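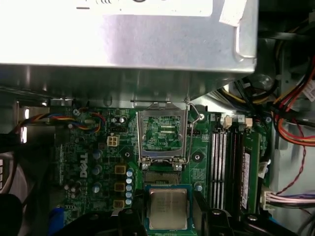

Will the cell stop dead if it loses its grip on a chip again, or will it do what it did in March and keep going? That was Adesuwa Nwosu's message to the Galorley help desk, and most of the others we've had since ask some version of it. The answers are below, with hers first.

Does the cell stop now if the grip is lost?

Yes. Any drop in grip force between pickup and release now halts the arm where it is and holds the fingers at their last position. It doesn't open, it doesn't retract and it doesn't retry. An operator has to clear the stop at the cell. Before the fix, the controller logged a grip warning and carried on with the placement, so the arm would go through the motions over the socket whether or not the processor was still square in the fingers.

What went wrong in March?

During a run of desktop board rebuilds at the Skorkomard site, a processor tilted between the gripper fingers during the last part of the move to the socket. One corner of the chip came down on the contact pins ahead of the rest. The force reading went over its limit, but the limit had been set for a different task (seating memory modules, which takes a good deal more push) and had never been changed back. The arm pressed on. A patch of pins was bent flat and the board was scrapped.

The run wasn't stopped at that point. The cell marked the board as "placed" and moved to the next one. Seven boards were damaged before Bello Oyelaran opened one up at the test bench and saw the pins.

Was anyone hurt?

No. The guard door was closed the whole time and the door switch was working. We've put this down as a property damage event with a safety finding attached, because of what came out about the reset button. See the next question.

What is the safety finding?

When the cell was stopped and reset from the outer panel, the arm finished its interrupted move first and only then went to its home position. Someone who had opened the door, reached in to take out a chip, closed up and pressed reset could have seen the arm go down before it went up. With the door open the arm can't move, so the risk was to the part and the board more than to hands. But two people told us they had sometimes leaned in through the side hatch while a colleague pressed reset, and the side hatch had no switch on it. It has one now. Please don't do this anyway.

Which units are affected?

Any Gredar cell running controller release 67 or earlier with the two-finger gripper. The release number is on the start screen, bottom line. Cells with the vacuum head use a separate grip check and aren't affected, although they did have the same reset behavior and should take the update too.

What do I have to do before I run a processor job?

Install the update. Then load the processor task from the menu and check that the force limit on the screen matches the one on the task card. If they don't match, don't type the number in by hand. Call the help desk and we'll reload the file.

Run the first board of each shift with the arm at low speed and someone watching. Look at the chip from the side before it goes over the socket. Both fingers should be touching the edges evenly and the chip should sit level. If it leans, press stop.

The load plate is open and the pins are bare. Can I leave the board like that while I wait for help?

For a short while, if the cell door is shut. If you expect to be longer than a few minutes, take the board out and fit the plastic socket cover. Don't lower the load plate over an empty socket unless the cover is on. Keep cloths and sleeves away from the pins – loose threads have bent as many of them as the robot ever did.

The arm has stopped and it's still holding a processor. How do I get it out?

Leave the stop on. Open the main door and hold the chip by its edges with one hand before you do anything else. With the other hand, turn the finger release on the gripper body a quarter turn. The fingers open slowly. Lift the chip up and away from the board, put it in a tray, and tag the tray with the job number. Close the door, then reset.

Never use the "open gripper" command on the panel for this. If the arm is over the socket, the chip drops straight onto the pins.

Can bent pins be fixed?

Sometimes, with a magnifier and a lot of patience. Ekaette Tijani straightened the pins on two of the seven boards and both passed the memory test, but we didn't ship them. Our rule is that a board with bent pins comes out of the job, repaired or not.

What about the drive cage? Ours hangs over the board.

It does on several of the desktop cases. If there isn't enough room for the arm, the cell should refuse the job at the clearance check. That check was working properly in March and hasn't been changed. Where a case passes only narrowly, we'd still take the cage out if it comes out without tools. Fan and power cables should be tucked to the side before the door is closed.

Why did it take seven boards to notice?

The panel showed a yellow warning for each one. Yellow warnings on that cell came up 18 times on an ordinary shift, mostly for lighting, and people had stopped reading them. Grip and force warnings are now red and stop the job. The lighting warnings have been moved to the log.

Who do I report a near miss to?

Nathalie Vermeulen, extension 3187, or the form at the cell. A chip that tilts and gets caught in time is a near miss. So is a reset that moves the arm in a way you didn't expect. Write down the job number and leave the cell switched on, as the force record is lost when the power goes off.

Page last changed 20 Apr 2018.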